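Civent Opens a Lost Property Service for Buildings That Keep Losing Property

January 31, 2023 — Civent, which has spent 12 years helping offices and hospitals find things they were sure they already had, today announced Braver, a lost property service for large buildings. It opens to customers in February.

Braver replaces the drawer at the front desk. Staff log each found item in a shared register, give it a numbered tag and put it in a bin. Owners search the register from a phone, and anything unclaimed after 155 days goes to a local charity, with the exception of single gloves, which no charity has so far agreed to take.
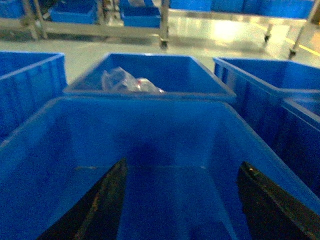

A blue plastic storage bin.

The service was tried out at 2 sites run by Wesach, a building management company. Between them they logged 1,000 items, a good many of them umbrellas. The register also took in a trombone mouthpiece, a wedding cake topper and a set of keys to a building that has since been torn down.

"People are very calm about losing a coat and very upset about losing a lunch container," said Rowena Layug, head of services at Civent. "We had one man come back three times for the lid. We found the lid — it was on someone else's container."
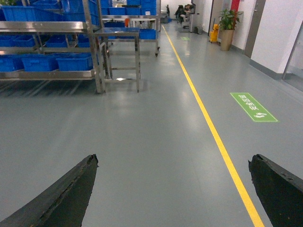

Corridor with a yellow floor line and steel shelving.

Braver is sold by the building, with no charge per item, a pricing decision Civent made after seeing the umbrellas. Tags and labels are supplied by Sisodia and are included in the first year's fee. Training takes one morning, and staff may bring their own unclaimed mugs.

Building managers who would like a demonstration can contact the Civent sales office. Callers asking after a gray scarf should try the front desk first.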